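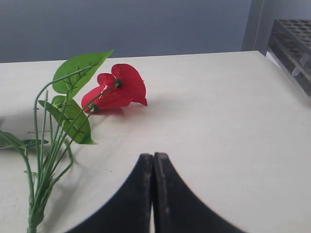

Ticket 1170
Subject: Faux stem tips over in the paper cup, soil ends up on the table
Product: Wuisan tabletop planting set
Opened: 05/07/2022
Status: Solved

Original message

Hi Stesum support!

First off, we love this set. We're putting a flower in a little cup at every place for a spring lunch (12 places, so a small garden's worth), and the stems look so good that I keep finding excuses to walk past them. The leaves have the lighter vein down the middle and everything. Whoever picked these out has a good eye.

My trouble is getting one to stay up. I fill the fluted paper cup with the dark soil, push the stem in, let go, and over it goes. Sometimes slowly, leaning toward the side where the heads are, and sometimes all at once so the cup goes with it. I've had three tries with the same stem and each time I've had a nice fan of soil to brush up.

What I've done so far:

Filled the cup to the top. Tipped.
Filled it halfway, put the stem in, then filled the rest around it. Better! Stood up while I clapped, then tipped.
Leaned the stem against the rim. Held, but it looked like it was waiting for a bus.

I'm using the dry soil from the bag that came with the set, 200 grams, nothing added. I spoon it over a round steel plate so I can tip the spills back in the bag. Is there something I should be mixing in? Or is the cup too small for this stem? I'd hate to give up on the cups, the scalloped rim is half the charm.

Reply from support

Hello, and thank you for such a cheerful ticket! A spring lunch with a flower at every place sounds wonderful.

You aren't doing anything silly. The long branching stem in the Wuisan set is top-heavy. The flower heads and the big leaf all sit up high, and dry soil in a paper cup has very little grip. The set is sold with the stem at full length so people can use it in a tall vase too, and the leaflet could be a lot clearer about cutting it down for the cups.

Could you tell us a few things?

1. Is the stem still at the length it came out of the bag?
2. Are the side shoots near the bottom still on, or have you pulled them off?
3. Do you press the soil down, or leave it fluffy?

In the meantime, please don't add water. The soil would clump, but the paper will go soft well before your lunch does.

Second message

Oh good, it isn't just me. Answers: full length, all shoots still on, and fluffy. I had been treating it like flour for a cake and didn't want to pack it!

I also tried standing the cup right beside the plate this time so I'm not carrying soil across the table, and that alone saved me a lot of sweeping. There are still a few specks on the plate, but they can go back in the bag. The stem lies flat on the table to the right of the cup until I'm ready for it.

I haven't cut anything yet. Before I do, please tell me how much, I can't glue it back on.

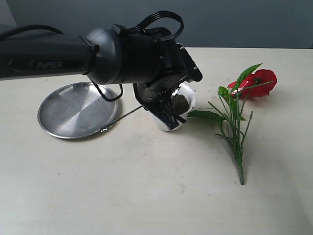
Ningsih Tuhumury wrote that she'd keep the scissors away from it for one more round and sort out the soil first, then trim in small steps. Her notes, pasted from her reply:

Leave the cup where you want it and fill it there. Put in a thin layer, press it with the back of the spoon, then another layer, press again. Keep going until the soil is just under the fluted rim. It will take more soil than you expect, so have the bag open.

Make the hole before the stem goes in. A pencil is fine. If you shove the stem straight into packed soil, the little shoots catch and pull the whole top up with them.

Pull off or fold up any shoots on the part that will be buried. Save the ones you pull, they look sweet tucked around the edge later.

Test it like that. If it still leans, bend the stalks gently so that the heads sit over the cup and not out to one side. Most of the wired stems will hold a bend. Only after that would I cut, 2 inches at a time, from the bottom.

Third message

Pressing the soil is a revelation. I used the back of the spoon as told and the cup feels so much more solid, almost like a little brick! The pencil hole worked too, and I've got a small heap of side shoots that I'm already fond of.

It still wanted to lean, so I bent the two stalks that were arching off to the right and then took off one length from the bottom with wire cutters. My kitchen scissors weren't up to it. After that it stood. I walked away, made tea, came back, and it was standing. I bumped the table on purpose – not hard, but I meant it – and it was standing.

So the flower part is solved, hooray. Two small leftover questions, and then I'll let you get on with your day.

One, the spoon. It's a long metal one and there's always a bit of crumbly stuff stuck to the tip, which then drops off wherever I happen to be pointing. Is there a better tool, or a trick?

Two, cleaning up. I keep the green dustpan and brush at the back of the table. The soil sweeps up fine from the tabletop, but I can feel a gritty film afterward. I don't want that on anyone's sleeves at lunch. 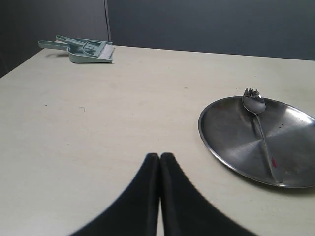 Cleaning up between cups

Stesum support again, and we're so pleased it's standing! The bump test is a good one and we're going to start suggesting it.

For the spoon, knock it on the inside of the plate after each load, then lay it across the plate with the bowl end over the metal. Any bits that fall will land on the steel, where they're easy to see. A scoop works as well. We sell a small one under the Natico name, but please don't buy it just for this, your spoon is doing the same job.

For the tabletop:

Sweep dry first, with short strokes toward the dustpan. Long strokes flick the fine stuff further down the table.
Leave the pan flat and bring the brush to it.
Then wipe once with a barely damp cloth, and once with a dry one. If you go in with a wet cloth first you get gray streaks on a pale top, and then you're chasing those.
Tap the brush out over the trash before you nest it back on the pan. Bristles hold more grit than you'd think, and that may be your film.

The plate can be tipped into the bag and wiped with the dry cloth.

Fourth message

It was the brush! I tapped it out over the trash and a ridiculous amount came down. I'd been painting grit back onto the table every time I swept. One dry sweep with a clean brush, one damp wipe, one dry wipe, and my sleeve test came up clean (black sweater, very strict).

Knocking the spoon on the plate is good too. It makes a lovely little ding, and my niece has now taken over that part of the job and won't give it back.

I'm leaving the table set up with everything in the same spots and doing the rest of the cups over the next few evenings. The pan and brush stay at the back left, plate on the right, spoon across it, cups in between as I need them.

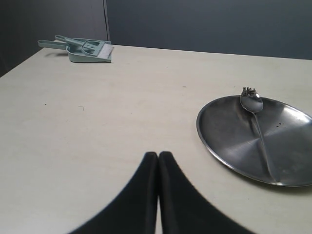

Dustpan and brush at the far left, steel plate and spoon on the right.

Closing notes (support)

Cause: full-length stem in loosely filled cup, weight of the heads off to one side. Grit on table traced to untapped brush.
Fix: soil pressed in layers, hole made first, lower shoots removed, stalks bent over the cup, one 2-inch trim.
Parts sent: none.
Follow-up: leaflet wording passed to the Rundelix print team, asking for a line about pressing the soil and a line about wire cutters.

Customer added after closing: four cups done, all upright, and the saved shoots look fantastic around the rims. Going to run out of soil before I run out of flowers, so I'll be ordering another bag.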